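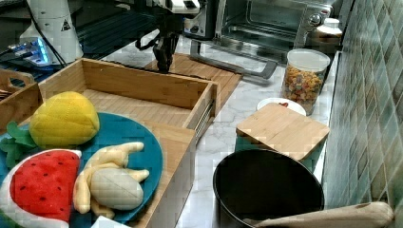 图1 浅色竹条拼成的大砧板,平放台面,略斜。

器物与家务 第8讲
平面的政治:谁占了厨房的台面
课程编号3066 Nurnmont学院通识课讲义
2024年7月18日修订

一、上一讲的尾巴

上一讲讲到水槽,有同学在作业里写“水槽是厨房的心脏”。与此同时,另有同学写灶台是厨房的心脏,冰箱是厨房的心脏,还有一位主张心脏是母亲。按这个速度,到期末我们会得到一间心脏过多的厨房。请大家在后面的作业里把器官类比先放一放,直接写东西放在哪里、谁在用、用的时候要挪开什么。

这一讲的题目是台面。台面在家务史里待遇很差。灶有灶神,井有井的故事,连扫帚都能上民间故事里飞一圈,台面什么也没有。它的本职工作是空着,而空着这件事很难写进史料。遗产清单会登记铜锅几口、铁钩几枚,不会登记“空地一块,供揉面用”。所以研究台面的人多半靠旁证:刀痕、油渍、家里人吵架的信,以及卖台面的人写的广告。

二、没有台面的厨房

先把一个常见的误会拆掉。今天一说“做饭的地方”,脑子里浮出来的多半是一条连续的、齐腰高的、靠墙的板。这条板很年轻。在很长的时间里,许多地方的厨房只有桌子,有的连桌子也没有。切菜在膝上,在地上的木墩上,在门槛边,在借来的条凳上。揉面用面板,面板平时靠墙立着,用的时候架在别的东西上面。

也就是说,工作面原来是临时的。要用就铺开,用完收走,地方还给吃饭的人、做功课的人和睡觉的人。一张桌子一天之内当好几样东西,它的身份由时间决定。后来我们把工作面固定下来,身份改由位置决定:这里是台面,那里是餐桌,不许混。结果大家都知道,餐桌上堆着快递,台面上有人站着吃晚饭。

课本第三章把这个变化叫作“工作面的定着”。名字不好听,但考试要用这个词,请记住。

三、Kondby的一本家用账

本讲的主要材料是Kondby镇一户人家的家用账,起于1861年,抄本在学院资料室,可以借阅,不可以带饮料进去。这条规定在借阅单上用三种字体写了三遍,背后想必有一段伤心事。

账本的主人没有留下名字,字迹前后换过,至少有两只手写过。读的时候请注意下面几处。

头几页里,“桌”字出现得很勤。买桌腿,修桌腿,给桌面刨一层。刨桌面的钱付给一位木匠,每隔一阵付一次。桌面刨薄了,说明上面切东西,也说明这家人没有另备砧板,或者有而懒得用。两种解释都成立,我个人偏向后一种,出于对人类的了解。

再往后,账上多出一项“板”。什么板没有写。价钱比桌腿便宜,比锅盖贵。有学者把它解释为搓衣板,理由是同一页记了肥皂。也有人主张是砧板,理由是同一页还记了一条火腿。这两派在期刊上来回写了好几年,语气越来越客气,这在学术界一般表示已经不说话了。诸位读原文时不妨看一眼下一页:从那以后,刨桌面的开支不见了。

这是一条很好的旁证,但也只是旁证。木匠可能搬走了,可能涨价了,也可能这家人终于接受了一张难看的桌子。写作业时可以用“可能”,请不要用“无疑”。凡是家务史里写着“无疑”的地方,我都会在旁边画一个问号,画得很大。

四、砧板作为一种外交

设一块砧板,等于在台面上划出一小块可以受伤的地方。刀归它,汁水归它,蒜味也归它,底下那张贵的平面由此得以保全。家务史里有不少东西都属于这一类:桌布、杯垫、围裙、沙发套、灶台贴纸。课本称之为“牺牲面”。有了牺牲面,主人就能拥有一件好东西而永远不直接碰到它。

牺牲面有一个有趣的毛病,就是会升级。砧板起初是一块边角料,坏了烧火。过些年它讲究起木纹来,再过些年刻上字,作为结婚礼物送人。等它好看到舍不得下刀,人们就在上面再垫一张塑料片。按同样的逻辑,塑料片迟早也会有自己的塑料片。请大家回家看看,桌布上面是不是铺着一层透明的,透明的上面是不是还放着餐垫。

材料方面简单说几句,期末会考,但考得不深。

木砧板分端纹和长纹。端纹是把木头的横断面朝上,刀刃落在纤维之间,比较护刀,做起来费工,价钱也高。长纹便宜,刀痕明显。

竹在植物学上是草,拿到店里却和木头摆在同一个架子上。竹砧板多由竹条胶合而成,质地偏硬,对刀刃不算温柔。有的沿四周开一圈浅沟,用来拦汁水。沟能拦多少要看切什么,切番茄够了,切西瓜则属于心理安慰。

塑料板轻,便于清洗,用久了刀痕里容易藏东西。玻璃板极好洗,切起来声音可怕,建议只用来给不喜欢的客人切柠檬。

生熟分开这一条不分材料,都要照做。洗净之后竖起来晾,不要平贴着台面闷着。这些大家从小听到大,我再说一遍也不会有什么新意,但讲义里不写,有人会来问。

五、整块、连续、好擦

到了橱柜成套出售的年代,台面终于变成一条连续的板。我们看的是Pirlow公司的几份旧目录。这家公司卖橱柜,文案写得十分动情,值得逐句读。

早期目录卖的是“容得下”。柜子能装多少罐子,抽屉能分几格,台面只在尺寸表里出现。中期目录开始卖“连续”:从水槽到灶边没有一条缝,抹布可以一路推过去。画里总有一只手,手里总有一块抹布,手以上的部分往往不画。大家可以想一想,为什么做家务的人到手腕就结束了。

后期目录卖的是“空”。大片的台面上只放一只碗,碗里三个柠檬。没有锅,没有油瓶,没有药盒,没有物业通知,没有那把谁也不知道开哪扇门的钥匙。这种空不便宜。要让台面空着,得有更多的柜子把东西藏起来,于是目录翻过一页,就是更多的柜子。作为推销,这套安排相当漂亮:先卖给你一块地方,再卖给你让这块地方保持无用的办法。

与此相关的是花纹。石材太重太贵,所以有了印着石纹的面。印花的历史和石头本身一样值得研究,只是研究者不太愿意承认自己研究的是印花。花纹要照顾两头:太素,一粒面包屑也看得见;太花,面包屑倒是藏住了,蚂蚁也藏住了。灰色纹路配浅底之所以受欢迎,有一种说法是它恰好能容忍一个家庭在两次擦拭之间的全部作为。这个说法没有出处,是我听来的,引用者后果自负。

六、电器的侵入

台面刚空出来,电器就来了。这一段的史料忽然多起来,因为电器有说明书、保修卡和广告,而且有插头。插头在哪里,东西就只能在哪里。老厨房里的工作面追着光走,靠窗的地方最抢手;通电以后,工作面改追插座。许多家庭最亮的那段台面如今放着一盆罗勒,切菜的人在背光处贴着墙干活。

Mujić家电行的流水账很能说明问题。这是一家小店,卖也修,账上把顾客退回来的理由一一抄下。“太大”出现得最多,其次是“放不下”,再次是“门打不开”。最后这一条请留意。电器目录只印机身尺寸,一台烤箱关着门是一个尺寸,开着门是另一个,开着门而且有人端着热盘子站在前面,又是一个。前两个可以用尺量,第三个要靠家里人互相喊“让一让”。

课本把这叫“动作余量”。机器占的地方,加上用它时要让出来的地方,才是它真正的占地。凡是带门、带盖、带抽屉、要倾倒、要往外冒蒸汽的,动作余量都比机身大得多。反过来,机器顶上那块平面往往很快被征用,搁布、搁碟、搁信件。说明书上照例写着顶部勿放物品。说明书写了几十年,顶部也放了几十年,双方各行其是。发热的电器顶上不要搁布料,这一句是认真的,请务必照办。 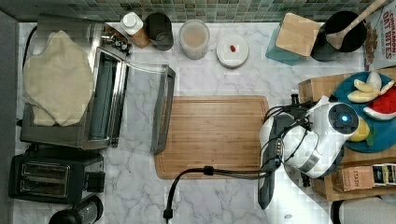
图2 大理石纹台面俯视。左侧烤箱的玻璃门朝砧板打开。

七、台面上的常住人口

请区分三类物品。这个分法来自本课往届的讨论,不完善,将就用。

常住的:每天都用,也每天都在。判断方法是把它收进柜子,看多久被拿出来。如果当天就出来了,它是常住的。

挂户口的:大家公认它住在台面上,但说不出上一次用是什么时候。面包机常属此类,榨汁机几乎必属此类。它们多半在某个下过决心的夜里买来,收起来等于承认那个决心已经过去了,所以就一直摆着。

路过的:钥匙、信、没拆的调料、等着拿去还给邻居的饭盒。路过的东西单件停留时间很短,总量却十分稳定。走一件来一件,那块地方始终是满的。

三类之间会转化。路过的东西住满一个季度,一般自动升为挂户口的。有一位同学在六月交的观察报告里跟踪过一卷胶带,它在水壶旁边待到报告截止那天,其间没有粘过任何东西。报告写得很好,胶带的下落请不要再来问我。

八、关于“三角”的一点保留意见

讲厨房必讲水槽、灶和冰箱之间的三角动线,教材里有图,请自己看。我的保留意见是,三角动线假定厨房里只有一个人,这个人没有腰伤,不接电话,也没有一个四岁的孩子抱着她的腿。把这些加进去,三角就成了一团毛线。

三角还假定台面是均匀的,哪一段都能干活。可是请大家回想自己家,真正切菜的地方往往就那么一小块,宽不过一块砧板加一只手肘。台面修得再长,人还是挤在那里。长出来的部分归电器和胶带。前面说过,没有台面的年代,人们在一块架起来的板上做完全部的事。定着了一百多年,成套的橱柜装了一屋子,很多人手底下能用的仍旧是那么大一块板。

这里不要急着得出“古人更聪明”的结论。每年都有人得出,每年都扣分。古人要从井里挑水。

九、几个容易混的词

工作面:实际用来做事的平面,可大可小,可以是桌、板、膝盖。

台面:固定安装的平面。可以同时是工作面,也可以一辈子都不是。

牺牲面:为保护另一平面而设、允许受损的平面。见第四节。

动作余量:使用一件器物时在其本体之外所需的空间。见第六节。英文教材的译法各家不同,答题写中文即可。

定着:工作面由临时铺设转为固定安装的过程。注意它没有统一的年代,各地各家早晚相差很大,城里有了不等于乡下有了,雇主家有了不等于厨娘自己家有了。

十、作业

任选一段台面,自家的、宿舍的、打工店里的都行。先取得使用者同意,尤其是打工店里的。早晚各看一次,连看几天,记下什么东西在、什么东西挪过、谁挪的、挪的时候说了什么。最后一项常常最有内容,涉及粗话可以用符号代替。

写成一篇400字左右的短文,附手绘平面图。图不必好看,但要标出插座、窗和电器门打开的方向。照片不能代替平面图,每年都有人试。

短文里至少用到第九节中的两个词,并且用对。不要为了作业提前收拾台面。收拾过的台面我看得出来,上面通常有一只碗,碗里三个柠檬。

阅读:课本第三章、第四章前半;Kondby家用账抄本,刨桌面一项消失前后各两页;Pirlow旧目录任选一份,看手。

下一讲讲抽屉,请带一件你家抽屉里说不出用途的东西来,刀具和活物除外。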